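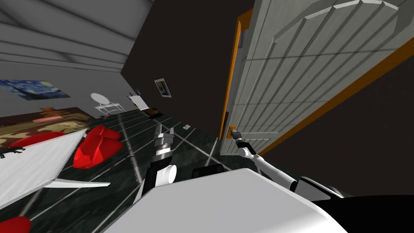
Ticket 581
Opened: Tuesday, March 15, 2022
Site: Trurkalmont office
Status: Waiting on customer

Shared printer on the Holleck network drops offline after sleep. Jobs sit in the queue and print only after a power cycle. Three users affected.

Log
Restarted print spooler. No change.
Printer had picked up a new address after waking. Set a fixed one ending in 7.
Updated driver to build 388. Test page printed.
Removed old Lirko queue from all three machines.
Left printer to sleep over lunch. Woke and printed normally.

Customer to confirm after a full day of use. If it drops again, reopen and attach the spooler log.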